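Notebook, January, bedding work

Back on blankets. The Gandance people want to know by spring if bed tidying can go on the list of chores a machine might take over. My own view hasn't moved since Lerkordale: it can't, and a longer list won't help.

The figure in their summary is 54 good folds in 100. I went through the sheets again and 19 of those were a single flat cloth on a bare table, which is hardly anyone's bedroom. Take a thin printed fleece on top of a thick plush blanket and the trouble starts. Both are soft, both give when you press, and the fingers have no good way of telling where one stops. 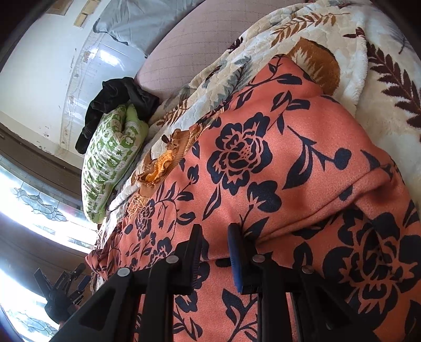

A person pinches, feels two layers, lets one go and carries on talking. I did it all morning without thinking. Try writing down how – I got half a page and crossed most of it out.

Pleats and fringes are my other worry. Rivera's planner wants a clean edge to start from, and trimmed bedding has edges everywhere, most of them no use. Brakum say more hand-guided runs will sort this. Perhaps. They said so about tea towels, and we are still picking tea towels up off the floor.

To do: split the score by fabric, stop counting bare-table folds, ask what "tidy" means before anyone measures it again.
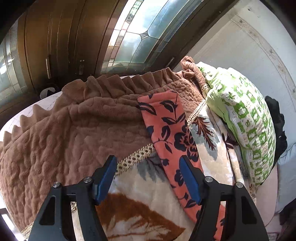

Read this over lunch and I think you're being hard on it. Nobody at Gandance asked for hotel corners. If it can pull a blanket more or less straight and leave the pillow alone, plenty of people would take that, me included. Agree about the bare-table folds though, they should come out.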